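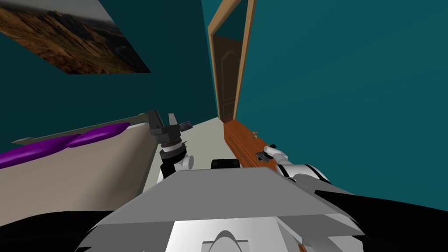
Ludivine Tanguy
Staff Writer, Flolier

The Last Five Laps

Erick Owino had the Okden sprint bike up on its stands by 5, humming so loudly that the Nambiar crew across the lane started humming along. August at the circuit! Hot rubber, burned coffee, every radio on a different station.

"She's pulling clean," he said, and blipped the throttle again just to hear it.

I was riding number 317, and I loved that bike the way you love a dog that bites strangers. We started eighth. By the first hairpin we were sixth — I went around the outside, knee down, yelling inside my helmet like a kid on a sled.

Then the red Jokero bike came back to me, a little bigger every corner. Five laps left. I could smell his exhaust. He braked early at the chicane and I didn't, and the back wheel stepped out and danced and, oh, it came back.

Erick was hanging over the pit wall with the board. He'd forgotten to put any numbers on it. He was just waving it.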